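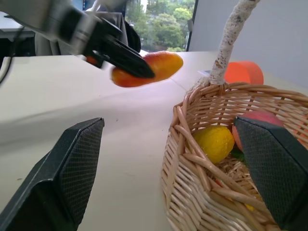

Page last changed: 24/11/2021

Orville Orchard Storage Study - Progress Report to the Sikedham Growers' Fund
Prepared by Iresha Roy

Status
Work packages 1 and 2 are complete. Work package 3 (ripening trials) started in June and is on schedule. Work package 4 has not started.

Storage trials
The cold room at the Praltalgate site held 1,008 fruit in 12 lots. Each lot was kept at a fixed temperature and checked for firmness, skin damage and weight loss every seven days. Lots kept at the lowest setting lost the least weight but showed more pitting on the skin after removal. The middle setting gave the best balance and will be used as the baseline for the remaining trials.

One lot was withdrawn after a door seal failed overnight. The seal has been replaced and the lot will be repeated with fruit from the same grower. Results from the withdrawn lot are not included in the tables sent with this report.

Ripening trials
Fruit is moved from cold storage to the ripening room in batches of 100. Maëlys Mallet has set up the scoring sheet and trained two part-time graders. Agreement between graders was poor in the first batch, mainly on color at the stem end. A printed color chart is now used and agreement has improved to almost the level set in the proposal.

Transport
The Lopes route was tested with data loggers in the top and bottom crates. Temperatures in the top crates rose during loading and took several hours to come back down. We have asked the carrier to load the tested crates last.

Spending
Spending is under budget on travel and over on power. We request approval to move the unused travel money to the power line. No change to the total is requested.

Next period
Repeat of the withdrawn lot, second transport run, and a draft of the grower handling guide - text only, with layout to follow once the Fund has commented.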